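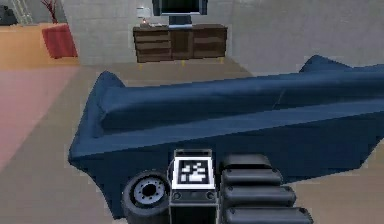
Lungile Xaba asked after the last lecture why we train in a rendered living room at all, if the policy has to run in a real one, and whether the success rate we get there means anything.

It is a fair question and most of this unit is an answer to it.

Unit 5. Visual policies trained in simulation

Reading: the Cekora lab notes, parts 1 and 2. Part 3 may be skipped.

5.1 Setup

The task is object-goal navigation followed by a reach. The robot starts at a random pose in a furnished room, receives the name of a target (sofa, television, ottoman, table), and must stop within reach of it. The policy sees the camera image and the joint and wheel readings. It does not see the map, the object poses, or the simulator's contact flags. Those go to the reward and to the critic during training, and are dropped at test time.

Note that the robot's own body takes up part of the view. With the camera above and behind the gripper, the housing and its square marker stay low in the image while the furniture moves past. Do not mask these pixels. The Brullby baseline masked them and lost the cue for how close the body is to a large object, such as the front of a sofa.

5.2 Randomization

Each episode redraws the following from fixed ranges:
wall and floor color
fabric color and gloss
light direction and strength
camera pitch and height
wheel friction
delay between command and motion

Furniture layout is drawn from a set of 3,000 rooms. Layout and appearance are sampled independently, so that a blue sofa is no more likely than any other to stand opposite a sideboard. If they are sampled together the policy learns the pairing.

5.3 What the success rate measures

A rate in simulation is an estimate over the sampling distribution, nothing wider. We report it on 51 held-out rooms, 10 episodes per room. Episodes in the same room are correlated. Compute the interval by resampling rooms, and keep all episodes of a room together. Resampling single episodes gives an interval that is too narrow - a common error in the September reports.

The number is useful for ranking two policies trained on the same ranges. It does not predict the real rate. For that, use the paired test from the Pillay exercise: same layout, same start pose, once simulated and once real, and report the disagreement.

5.4 Known failures

Contact with soft furniture. The simulator treats cushions as rigid, so the force on the gripper rises too fast and the policy learns to stop early.
Large objects at short range. When one object covers the middle of the view, the target behind it may be hidden. A policy without memory then turns in place.

Problem set: train the Plullero starter policy with and without 5.2, and plot both on the held-out rooms. Due January 7, 2021.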